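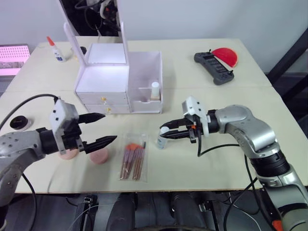
July, 14:20. Vanity organizer, Kerekes sample, second fit check. Drawer pull-out force is down after I sanded the runners, and both drawers now close flush under load. The gold knobs, two to a drawer, stay as they are; Tibor wanted a single center knob, but the drawer racks when pulled from one point. The open compartment to the right of the drawers takes the small bottle with the tan base. The low divider is still the weak part — it flexes when a bottle leans on it.

Mirror frame: loaded with 900 g at the top edge for 65 minutes. Lean after unloading was 2 mm, within what Rondar allows. Measured again with the drawers full, same result.

To do:

- Reglue the divider, clamp overnight
- Ask Jomar for the 7 mm screws, the current ones bottom out
- Check whether the bottle with the pale blue label fits the compartment beside the other one

Glue stays on the back of the table until the divider is done. Skerkosier drawing needs the new runner depth before it goes out.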